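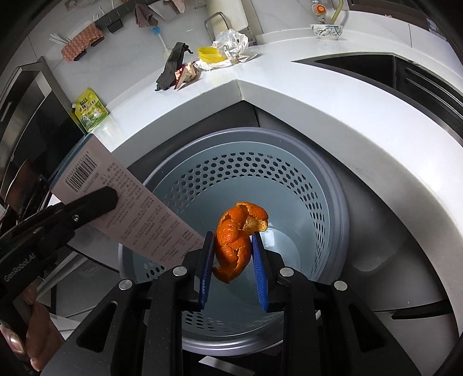 The ferry to Grendby left at 5, and Zahira Ong ran the whole length of the pier with her accordion banging on her back and her hat in her teeth.

"Hold it!" she yelled, which came out as mush because of the hat.

Béla Szabó held it. He stood with one boot on the ramp and one on the dock, grinning like a boy, while the captain leaned on the horn.

"You came!" he said.

"Of course I came! It's the Drellska!"

And oh, the Drellska! Five hundred people in a town built for half that, every window open, every kitchen frying something, and at midnight the long dance up the hill to the lighthouse and down again. Zahira had played it once, at nineteen, when she knew four tunes and played them until her fingers gave up. She had dreamed about it ever since, usually in May, when the first warm wind came in off the water.

Irfan Pillai was already on the top deck with his fiddle out. He had saved her a seat and half an orange, and she ate it in two bites, juice running down her wrist, before she had even gotten her straps on.

"What do we start with?" he asked.

"The fast one."

"They're all fast."

"The fastest one, then!"

So he counted it in, and Béla slapped the time on a life jacket locker, and a woman with a baby got up and started to spin. Behind them the harbor was getting small. Zahira missed the very first note, laughed out loud, and caught the second.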